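Section 5: Setting up the Holeven for holiday watering

Read section 4 first if the pump is new out of the box. This bit assumes it's primed and the filter's in.

Covers the Holeven 744 only. The older Vondholm kit uses wider tube and the drippers don't swap over. People try. They leak.

What you need out on the table

Pump unit and mains adaptor
Reservoir (your own bucket or tub is fine, lid with a hole if you've got cats)
Feed tube, the clear one
Dripper lines, black
T-pieces and end plugs
Pegs
Scissors, sharp. Not pliers
Jug, old towel

5.1 Choosing the pots

Group them by thirst. One line can't do a peace lily and a cactus, the cactus will rot. Succulents, cacti, most snake plants: leave off the kit, water them the day before you go, done.

Ferns, peace lilies, calatheas, spider plants all go happily on one line. Orchids in bark, see 5.6.

Pots must have drainage holes. If a pot sits inside a fancy outer pot, take it out of the outer pot. Yes even the nice one.

5.2 Laying the lines

1. Stand the reservoir LOWER than every dripper. Floor, usually. Pots up on a bench, stool or upturned crate.
2. Run the feed tube from the pump to the middle of the group. Leave slack.
3. Cut dripper lines to length, one per pot. Max length 45 cm each. Longer and the last pot gets next to nothing.
4. Push T-pieces in firmly. Dip the tube end in warm water if its stiff.
5. Plug any spare outlets with the end plugs.
6. Peg each dripper halfway between stem and rim. Not on the crown of the plant.

CAUTION: reservoir above the pots = siphon. The pump stops and the water doesn't. The whole bucket will go through the plants and onto your floor. This is the single most common call to the Kevcombe helpline.

Max 8 pots on one pump. There's a Karabulut splitter sold for the garden range which looks like it'll fit. It screws on but drops the pressure too far for indoor drippers, so leave it.

5.3 Filling

1. Rinse the reservoir. No soap.
2. Fill with plain tap water. Rainwater OK if strained through a cloth.
3. Lower the pump in on its cable side up. It should sit flat on the bottom.
4. No liquid feed in the reservoir, ever. It grows slime and blocks the drippers. Feed before you go or when you're back.

Note: very hard water, run the drippers through a weak vinegar rinse after each use. Section 9.

5.4 Setting the timer

1. Plug adaptor in. Light goes green then off.
2. Hold SET until it blinks.
3. Press + for minutes per run. Start at 1.
4. Press DAY for the gap between runs. Every second day suits most leafy plants indoors, every third in February or when the heating's low.
5. Hold SET again. Steady green means saved.

The first run happens straight away, then repeats at that same time of day. So if you set it at 7 am it waters at 7 am. Set it at midnight and you'll hear it at midnight.

If the light goes amber, the pump's running dry. Unplug, top up, start at step 1.

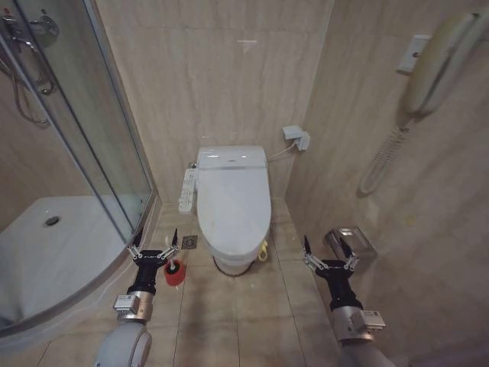

Where to put the plants while you're away. A bright room out of direct sun is best, and cooler is better than warm, as cool plants drink less. Bathrooms get used a lot for this, especially for ferns: hard floor, drips don't matter, door can be shut on the cat. Check there's a window or at least a decent amount of daylight coming in, a dark one is no good for more than a weekend. Then look at the layout before you carry everything upstairs. With a small tiled room of this sort, curved glass shower on the left and the toilet on the back wall, keep the bench clear of the shower side. The wall outlet box behind a bidet toilet like this one has a plug in it already, so don't plan on that for the adaptor and don't go unplugging the seat to make room. Don't use a multiway block on the floor in there either. Landing or bedroom instead if there's no safe supply. The adaptor is for dry indoor use and must never be within reach of splashes.

5.5 Test run (do not skip)

Do this 5 days before you leave. Not the night before.

1. Towel under the bench.
2. Stand an empty cup under one dripper, whichever is furthest from the pump.
3. Press RUN. Watch every joint for the full run.
4. Cup should have some water in it. If not, check for kinks, then check 5.2 step 3.
5. Peg the dripper back in its pot.
6. Leave the timer going as if you were away. Don't top up by hand, that defeats it.
7. On the last day push a finger into each pot, second knuckle. Damp = fine. Soggy = lengthen the gap. Dry = add one minute.

Mark the water level on the bucket with tape at the start and again at the end. The drop tells you how much you'll get through over the whole trip. If it won't last, bigger bucket. Two pumps in one bucket is alright so long as they don't touch.

Change one setting at a time. Otherwise you won't know which did it.

5.6 Orchids

Moth orchids in bark: drippers run straight through the bark and out of the bottom, so you mostly water the floor. Options:

a) Away less than a week, do nothing. Water well, drain, go.
b) Longer, put a small pad of damp sphagnum moss on top of the bark, away from the leaves, and peg the dripper into that. Gap of four days minimum.
c) Ask a neighbour.

Never let water sit in the middle where the leaves join. Crown rot is quick and there's no saving it. If a drip does get in, twist of kitchen roll, soak it out.

5.7 Before you lock up

Reservoir full, lid on
Green light steady when saved
All joints dry to the touch
Windows shut, or the room dries out faster than you tested for
Dead leaves and spent flowers picked off
Pots not touching each other (bugs walk)
Blinds half down if it faces south

5.8 When you get back

1. Unplug before you touch the water.
2. Lift the pump out, run it in clean water for one minute.
3. Blow through the drippers. Dry them seperately from the tube, loose in a tray, not in the box.
4. Give the plants a couple of days before moving them back into a brighter spot.
5. Yellow lower leaves on one or two plants is normal after a move. Yellow all over, with wet compost, means too much. Take it out of the pot and look at the roots. Brown and mushy, trim them off and repot in fresh compost.

Spare drippers and pegs come in a bag under the Holeven 744 name. Have your pump serial to hand, it's on the underside.

Next: Section 6, Using the Holeven with hanging baskets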